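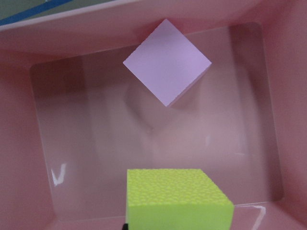
Issue 131, page 15

Search this site Go

The owner of Uldale Transmission opened the shop with one lift and a loan from an uncle. It has four bays now, and a waiting list most of August.

"People come in sure they need a rebuild," the owner said. "A lot of them need fluid and a filter."

A diagnostic check costs $60, and that comes off the bill if the repair is done there. Older cars are welcome. The owner drives one with a bad heater.

"I'd like a fifth bay," the owner said. "The landlord and I are still talking."

We use cookies to improve your visit. Accept Decline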